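Open day at the Stekeo workshop, Galevgate

April 23, 2019

Stekeo opened its workshop to visitors again, and I spent most of the afternoon at the bench with the hand-held gripper. 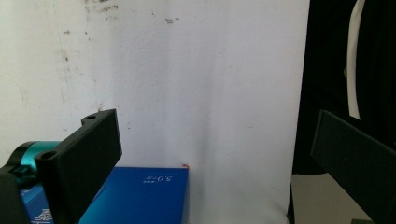
The gripper

Two black fingers, flat faced, with the layered surface of a printed part. Screw holes along one edge of the left finger. The blue box was one of the items on offer for visitors to try. A box is an easy target in one sense, with flat sides and straight edges, but a small error in approach angle puts the load on one corner of the finger.

Recording

Each visitor got a short turn. Stekeo wants 3000 recorded grasps by November and had 1000 before the doors opened. The staff expected 200 more from the day. I contributed nine, two of them bad - I closed too early both times.

Questions I asked

Finger life is quoted at 500 hours. Replacement sets are printed by Cordeiro. The wrist software is Zaralia, the same version as last year, with a new calibration routine that I did not get to see run.

Parking is behind the building. The side entrance is closer to the benches.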